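Vesside Household Notes
Paper and Storage

Keeping newspapers from a big news week
By Vija Vanags

Newsprint is made to last a day. If you want to keep the papers from an election, a ceasefire or a change of government, deal with them in the first week. Sunlight on a kitchen bench will start yellowing an exposed page within days, and the damage can't be reversed at home.

The notes below cover whole broadsheets and tabloids, loose clippings and the odd printed email digest. They assume ordinary household gear and a spare shelf.

Choosing what to keep

Keep the whole front section where you can. A front page on its own loses the continuation of the lead story, the editorial and the letters, and those are usually what people go looking for later. Sport, classifieds and glossy inserts can go in the recycling. Glossy stock and newsprint should be stored apart in any case, as coated pages can stick to whatever they are pressed against.

Buy two copies of anything important. One stays whole, the other gets cut.

Write the name of the paper, the edition and the page number in soft pencil (2B) in the margin of every clipping before you cut it. Early and late editions of the same day's paper often carry different headlines over the same report, and without the edition noted there is no telling which came first. Don't use ballpoint or felt tip. Both migrate through newsprint.

Flattening

Papers that arrive rolled should be unrolled the same day. Open the paper to the centre spread, lay it on a clean surface and put a sheet of plain blotting paper on top, then a board, then a few heavy books. Leave it overnight. Avoid the iron. Dry heat makes the sheet brittle along the folds, and steam will cockle it and may shift the colour inks.

Cover the work table first. Wrapping paper off a roll is fine for this so long as it is unprinted and gets replaced when it picks up ink. It is too acidic to store anything in.

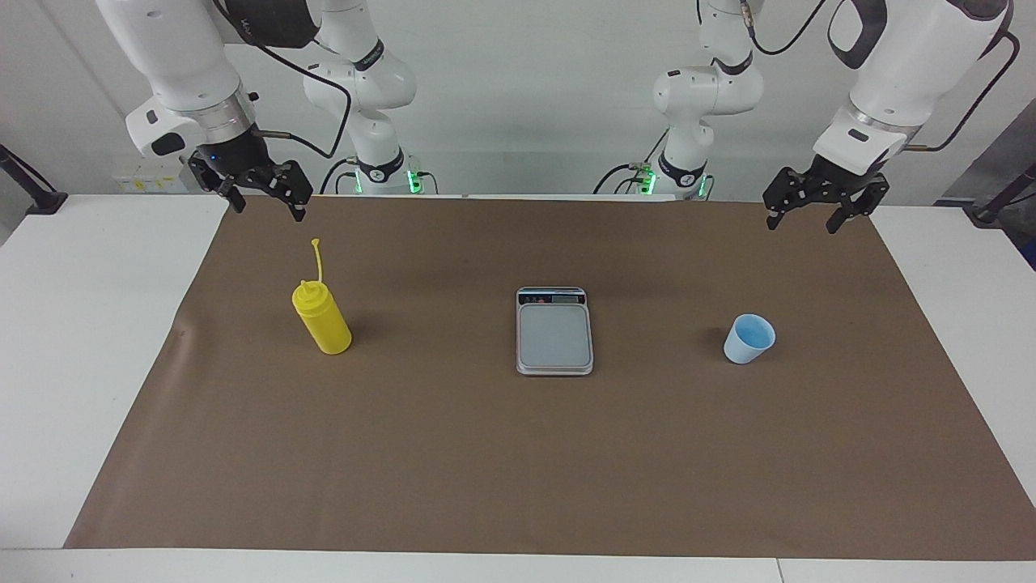
Fold newspapers once only, along the existing horizontal fold, and store them flat. A second fold doubles the number of places where the sheet will crack. If the box is big enough to take a broadsheet unfolded, leave it unfolded.

Mounting clippings

Sticky tape, rubber cement and glue sticks all stain or let go eventually. Wheat starch paste does neither, and it can be softened with water if the clipping ever has to come off. The usual starting point is one part starch to five parts water by weight. Measure both on a kitchen scale, zeroed with the empty container on it. Volume measures are unreliable here, as starch settles in the packet.

Mix the starch with a little of the cold water until smooth, add the rest, and heat gently, stirring the whole time. It will turn from milky to translucent as it thickens. Hold it there for 10 minutes, then let it cool and push it through a fine sieve. Paste keeps for a few days in the fridge. Throw it out if it smells sour or goes watery.

Apply it thinly to the back of the clipping along the top edge only. Newsprint stretches when damp – across the grain more than along it – and a clipping pasted down all over will wrinkle as it dries. Use acid-free card for the mount.
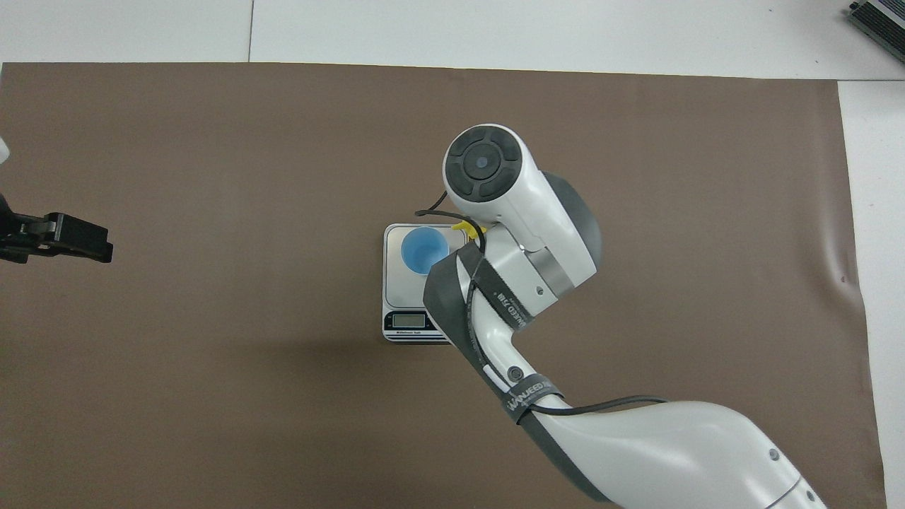
Light blue cup on a digital kitchen scale.

Boxes and sleeves

Clear sleeves should be polyester or polypropylene. PVC sleeves, common in cheap display books, give off a plasticiser that lifts ink. If the sleeve has a strong smell when new, assume it is PVC and use it for something else.

For whole papers, a flat archival box is best. The Lendik drop-front box takes a folded broadsheet with room to spare, and the Zoubi tray is shallower and suits tabloids. Interleave with buffered tissue, one sheet between each issue. Fill the box but don't compress it. A half-empty box lets the papers slump and curl at one end.

Stack no more than three boxes high, and label the short end so you can read it on the shelf.

Where to put them

An inside wardrobe is better than a garage, a shed or a roof space. Aim for a steady relative humidity a little above 40 per cent. Steadiness counts for more than the exact reading, and a cheap hygrometer will tell you whether the spot swings between morning and afternoon. Keep boxes off concrete floors and away from outside walls.

Check for silverfish twice a year. June is a sensible month for one of the checks, when the heating is on in southern homes and the air indoors has dried out. Look for ragged surface grazing on the paper and fine dark specks in the corners of the box.

Indexing

A box without an index is only a stack of old papers. A plain spreadsheet will do, with columns for date, title, edition, page, subject and box number. My own list from the Brumstead boxes runs to 649 entries, most of them foreign news, and the subject column is the one I use. Keep the terms short and consistent. "Peace talks" and "negotiations" should not both appear.

Scan the cut copy at 400 dpi in colour, with a sheet of black card behind it to stop the print on the reverse showing through. Save as TIFF if you have the space. Put the box number in the file name.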